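4.2 Does the grade of paper explain the cockling?

Manufacturers of watercolour paper tend to present weight as the whole answer to cockling, and much of the teaching literature repeats this without testing it. We were doubtful from the start. A heavy sheet will certainly resist buckling better than a light one, but weight is only one of the things that changes between a cheap pad and an expensive block. Sizing, fibre, the way the sheet was dried and the way it is held down all change with it, and a painter who moves up a grade usually changes several of these at once.

The Golla trials are the work most often cited in favour of the weight account. They compared 27 sheets, all washed flat with clean water and left overnight. The heavier sheets did lie flatter in the morning. What is less often repeated is that the heavier sheets were also the only ones gummed on all four sides, so the result cannot tell us which of the two made the difference. Prokopenko repeated the work with loose sheets and found a much weaker effect, though that study used a single wash and a single pigment, and we would not lean on it too hard either.

Our own test was small. We took 11 sheets from the Joneo and Gramolitz ranges, matched as closely as we could for weight, and gave each one the same graded wash in ultramarine. Six were stretched on board beforehand and the rest were clipped at the corners. Height at the worst ridge was measured with a feeler gauge once the sheet was dry to the touch. 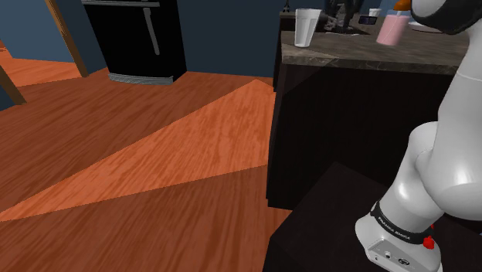

Figure 4. Simulated kitchen interior with robotic arm.

Stretching mattered more than the maker. Among the clipped sheets the two ranges could not be told apart with any confidence, and the order of the sheets changed when we repeated the washes in October - a warning in itself, as the studio was damper by then. Two of the stretched sheets pulled away from their tape along one side and were left out of the comparison. We report this because earlier papers are silent on such failures, and it is hard to believe they had none.

None of this shows that weight is unimportant. It does suggest that the claim has been made more firmly than the evidence allows, and that a student on a tight budget may do as well with a lighter paper and a roll of gummed tape. Whether the same holds for repeated glazes, where the sheet is wetted again and again, we cannot say.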